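# samov-wipe

Notes and clips for a home-built arm that is supposed to wipe marks off furniture. I say supposed to because the Kuo controller still can't tell a scribble from a highlight on shiny leather, and I have my doubts that more clips will cure it.

## What's in here

- `clips/` — 400 short head-height recordings of wiping by hand
- `arm/` — Ceton joint settings, last touched in July and probably stale
- `labels/` — start and end of each wipe, marked by eye

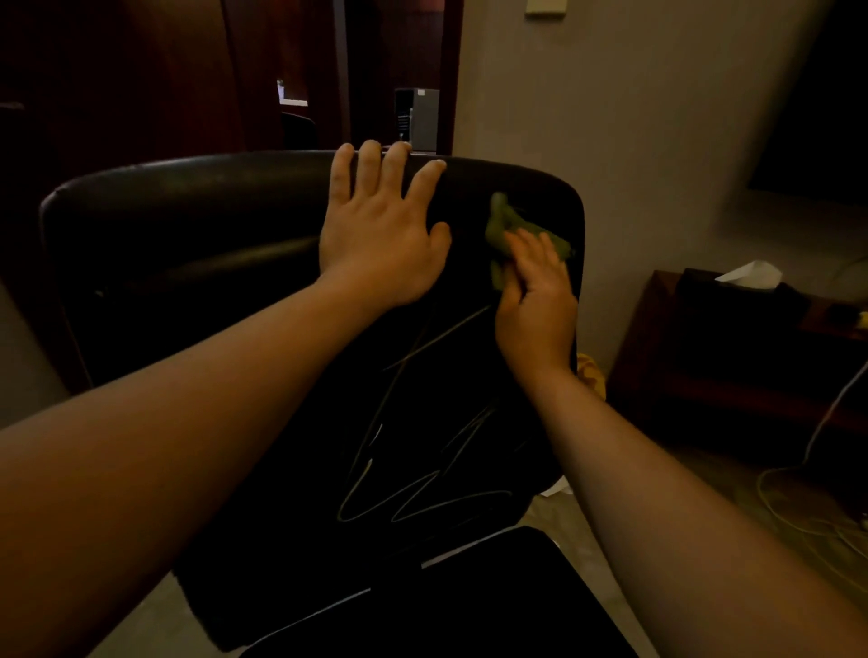
*Office chair, black leather: left hand braced on the top edge, green cloth in the right.*

The two-handed clips are the awkward ones. My arm has one gripper and nothing to brace with, so copying them push for push makes little sense. I kept them in anyway — the cloth path may be of use even if the rest isn't.

## Known problems

- Pale marks on black are labelled well. Dark marks on black are guesswork.
- Cloth folds get mistaken for fingers.
- The Finora script drops the last 6 frames of every clip. Not fixed.

Please don't quote a success rate from this set. I haven't got one I'd trust.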